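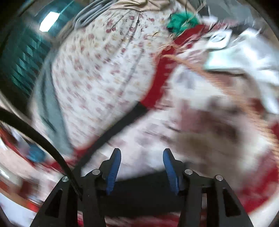
Floral white, with the beige and gray-blue pieces behind it. Wednesday, sorting table.

Wednesday, 9:40

Continued sorting the Irby cotton lot. Hsiu-ying had already pulled the knits, so today was wovens only. Total on the intake sheet is 574 pieces. The sheet has 61 of them under "print, unassigned", mostly small florals on a light ground, and those are the ones holding up the lot.

Rule as agreed with Renata in April: sort by ground color first, then by motif size. White ground with scattered red or pink flowers goes to bin C even if there is a second color in the motif. Plain beige goes to A. Gray-blue goes to B unless the weight is clearly over shirting, in which case set it aside for Nabil.

Problems:
– Motif size is hard to judge while the cloth is bunched. Pull at least one hand width flat before deciding. I reassigned several small florals that had gone in as medium.
– Yellow in the prints. Could be part of the design or could be aging. Check the reverse side. If it follows the flower, it is print. If it crosses the ground, tag it for the wash test.
– Creases and seams look alike on the thin whites. Run a thumbnail along the line. Seamed pieces get a yellow tag and are not measured until opened.

Wash test: Tuominen detergent, cool cycle, line dry, no softener. Swatches cut on grain from the selvage side. Chun-hung wants shrinkage in both directions, so mark warp before cutting. The last set was not marked and had to be redone.

11:15. Scale drifting again. Checked with the 1,000 g weight before and after the B pieces, re-zeroed, reweighed the last tray. Difference small enough to leave the earlier trays alone.

Bin C is too shallow for the florals and they slide into B when the drawer is pulled. Swapped it with the deep one from the Arnard shelf. Labels moved over, old label still on the underside.

To do: wash tags for the yellowed pieces, ask Nia whether the beige offcuts count as pieces or as scrap, order more yellow tags (box of 1,000, same supplier).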